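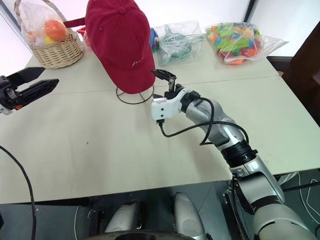
Grurnbridge > Community House > Groups > Shop and Toy Shelf > Minutes

Search this site Type a word Go

Shop and Toy Shelf Group
Minutes of the meeting on 2nd January, held in the back room

Present: Jörg Steinbach (chair), Ásdís Bach (minutes), four members
Apologies: two members, both still travelling

1. Minutes of the last meeting
Were read and agreed with one correction. Under item 5 it was written that the hat stands are lent to us. They are bought, and the receipt is with Jörg.

2. Money
The shelf took £1,521 from September until the closing before Christmas. The balance in the account is £3,946. The bill from Clukik for the price labels, £147, was approved and will be paid this week. One member asked if we must order so many labels each time. Jörg will ask Clukik for a smaller packet.

3. Sorting on the tables
We talked for a long time about how the things are laid out before they go to the shelf. It was agreed:
– The two light tables stay pushed together for sorting. They slide apart when somebody leans on them, so Ásdís will look for clamps which do not mark the top.
– Finished things stand in a row at the back. The front of the tables stays free for working.
– Bags from the donation box are opened on the table and never on the floor.

4. Toys in bags
Building blocks are now sold in clear bags, all colours mixed. A member proposed to sort them by colour. After discussion this was not accepted, as parents want a mixture and the work would be doubled. The bags should be closed well, with the corners folded under, so that they can stand beside each other on the shelf.
The pale blue-green piece in its own bag is still without a price. Three members had three ideas what it is. It will be kept until the March meeting and then, if no one has recognised it, it goes in the mixed box.

5. Play fruit and the wicker basket
The toy fruit will be sold together with the basket as one set. Jörg would prefer to sell the basket separately, he thinks it brings more money alone. Vote: four for the set, one against, one did not vote. The fruit remains in its clear bag inside the basket. The plastic strip on the handle is to be removed before the set goes on the shelf, with scissors and not with a knife, to spare the wicker.
Price was left open. Ásdís will compare with the sets at Breleck and write to everybody.

6. Caps and hats
The dark red cap with the white embroidered script was shown on the black wire stand. The members liked this better than the old way, where the caps were lying on top of each other in a box. It was decided to use the stands for all caps with embroidery. Plain caps go back in the box, with one price for all.
The question was raised whether the stand can be sold too if a customer asks. Answer of the chair: no.

7. Cheung collection
The Cheung shop on the corner is clearing its storeroom and has offered us a quantity of children's things. We accept in principle, but we want to see a list first. Ásdís will go there on Thursday afternoon and look especially for small parts and broken pieces. Transport is not solved. Please tell Jörg if you have a car with a large boot.

8. Any other business
– The key of the back room must be returned to the hook on the same evening. It was missing twice in December.
– More clear bags are needed in the large size. The small ones are enough until summer.
– The next meeting is in March, the day will be sent by e-mail.

The meeting was closed at ten past eight.

Minutes: Ásdís Bach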